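How to Read a Putting Green Without Buying a Gadget
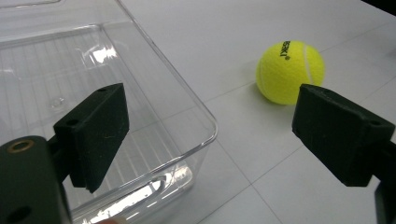 Golf Tips / Short Game

Every spring the Clerkley pro shop fills up with slope readers and alignment toys, and every spring I watch people three-putt with them. I don't believe a number on a screen fixes a bad look at the green. Try this first.

1. Start before you reach the green. From 20 yards out, find the high side and the low side. Most of the break is easier to see from there than from over the ball.

2. Walk to the low side of your line, halfway to the hole, and look once. Squatting behind the ball for a minute adds little that I've ever been able to use.

3. Pick the speed, then the line. A read made without a speed is a guess. Meron Endale, who teaches at Vumgate, has her students say the speed out loud, and I'll admit it works better than it sounds.

4. Make 2 practice strokes looking at the hole, then putt.

To test it, hit 5 putts from one spot with your usual routine and 5 with this one. Write down the misses, high or low. If you always miss low, you're under-reading, like nearly everyone.

As for "the grain always runs toward the water," I'd want to see some proof.

Wubit Tufa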